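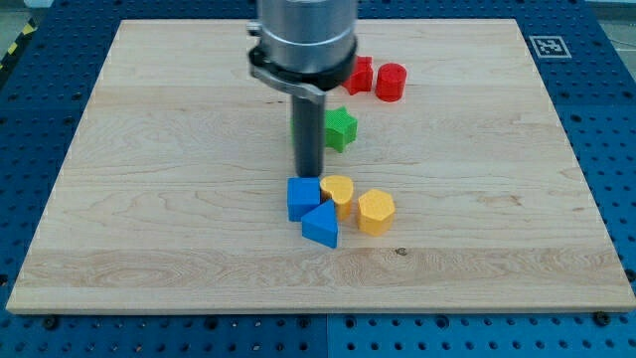
How often does a pushing cell need to be recalibrated?

Once a week is enough for ours, plus any time somebody has had a wrench on the rod, the collar or the table.

OK, so that's the question I get most, and I figured I'd put it up front so you can relax for the next 20 minutes. Everything else I have is how we got to once a week, and what goes on during that half hour.

Quick background. I look after the pushing cell at Elura. One arm, one rod, one table, and a bunch of plastic blocks that get shoved around on a board. The software side of it is called Atach and I'm going to say very little about that, because other folks know it far better than I do. My end is bolts and cables and tape.

(Pause here, ask who runs a tabletop cell. Usually a few hands.)

Let's start with the rod. It hangs straight down from the collar and its tip has to stop just shy of the board. Too high and it rides over the short blocks. Too low and it plows a groove, and I have a very nice board at home now that I use for cheese! What we do is slide a feeler gauge under the tip at the four corners and once in the middle. Our gap is 2 millimeters. If one corner is off and the others are fine, leave the arm alone – your board is sitting on a crumb. Lift it, wipe the pegboard, put it back, measure again. I lost a whole Friday to a sliver of plastic once.

Next, the clamp ring on the collar. It loosens. Ours creeps a tiny bit with every hard sideways shove, and you won't spot it by eye, so I put a paint line across the ring and onto the rod. If the two halves of the line don't meet, the ring goes back to 6 newton meters and we redo the height check. Please use a torque wrench. I know everybody in this room has a calibrated wrist. Mine was calibrated too, and I cracked a ring.

Then the marker. We have one of those square black-and-white ones on the table, past the back corner of the board, and the vision side uses it to work out where the table is. Keep it clean and keep it flat. A lifted corner gave us a week of pushes that all landed a little to the left, and we took half the arm apart before anybody thought to press down on a sticker. Matte print only, too. We tried a glossy one and the overhead lights wiped it out every afternoon.

(If running late, skip to blocks.)

The table. Blue pegboard, and I love it, because anything you bolt down can go back in the same holes. Check the bolts for play with your fingers. While you're down there, look at where the panels meet. If one side of the seam stands proud of the other, the board will rock, and then you're back to chasing height again.

Blocks! People skip these and I get it, they look like toys. We run red, green, blue and yellow: a cube, a heart, a star, a triangle, a hexagon and so on. They're printed, so the edges wear and the undersides get polished, and a polished block slides farther than a fresh one for the same push. Our log had the green star drifting wide for days, and everyone blamed the motion settings. New star, problem gone. So now I swap the full set at 807 cycles. Don't ask me to defend that number, it's where the first heart chipped and I wrote it down.

Spare blocks come from Brostaria, and the boards are cut for us at Taşdemir. Tell whoever cuts yours that you want a smooth finish but not a heavy one. Our second board came back with a thick coat on it and blocks skated right across.

Last thing is the order, and this is the slide to take a picture of:

Power down and lock out.
Wipe board and table.
Check table bolts and seam.
Check paint line, torque if needed.
Clear the area, power up, jog slow, park the arm.
Lock out again, gauge the height in five spots.
Clean and press the marker.
Clear out, power up, run the test push three times with the cube.

We do it mornings, before anyone is waiting on the cell. In November we tried moving it to the end of the day and it got skipped twice in the first month, so mornings it is.

(Questions. Have the cracked ring in my bag to pass around. Spare paint pen too, someone always wants to know which kind.)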